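Home > Pet Travel > Carrier Check Before You Fly

I run through this list the night before every trip with my two cats, and I've added my own notes as I go. Last updated 04/11/2024.

1. Door latch: OK
I push on it from the inside with my whole hand. My old Brustberg popped open once at the check-in line, so now I'm picky!

2. Screws and side clips: OK, one replaced
The Skillano has 10 of them and I tighten every one (yes, even the ones that look fine).

3. Air vents: OK
No labels or tape over the holes. Airline stickers love to end up there — peel and move them.
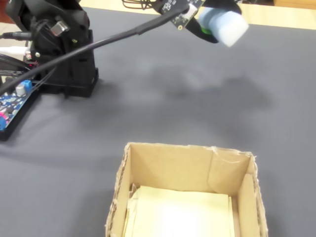

Small pale blue cylinder held in a gripper.

4. Water dish: NEEDS WORK
It clips on, but it wobbles. I freeze the water overnight so it melts slowly and doesn't slosh all over the blanket.

5. Size and weight: OK
Carrier plus cat came to 11 pounds on the bathroom scale. Check your own airline's limit, they're all different.

6. Bedding: OK
One thin pad and an old T-shirt of mine. Big fluffy beds just bunch up in the corner and the cats hate them.

7. Papers: NOT DONE
Rabies certificate is in the folder, health certificate isn't. Vet visit still to book — we leave in December and I always cut it close.

8. ID tag and phone number on the carrier: OK
Rewrote mine in thick marker, the old one had rubbed off.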